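Betlow Matte Topcoat: Frequently Asked Questions

What surfaces can it be applied to?
Interior tables, shelves and desks that have been primed and sanded. It is not rated for floors or outdoor use.

How long before a second coat?
Allow 9 hours at normal room temperature. Sand lightly with 200 grit between coats and remove all dust.

Will it change the color underneath?
Slightly. Muted tones such as mauve and taupe can look grayer or browner depending on the light. Check a sample by day and by lamp before coating a full surface.

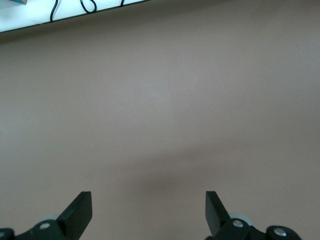
Alper Kocabaş writes that his second coat stayed tacky overnight in an unheated garage. Low temperatures slow the cure – move the piece indoors and wait another day.

When can objects be placed on it?
Light items after 2 days. Plastic bins, trays and anything with a rim should be lifted, not dragged, during the first two weeks. 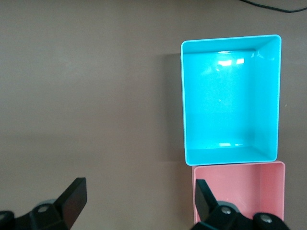

Can I use Krishnan wax over it, one reader asked in March. No. Wax leaves shiny patches and prevents later coats from bonding.

How do I clean it?
Use a damp cloth and mild soap. Do not use scouring pads.

Where is the batch number?
On the base of the can, after the product code 1832.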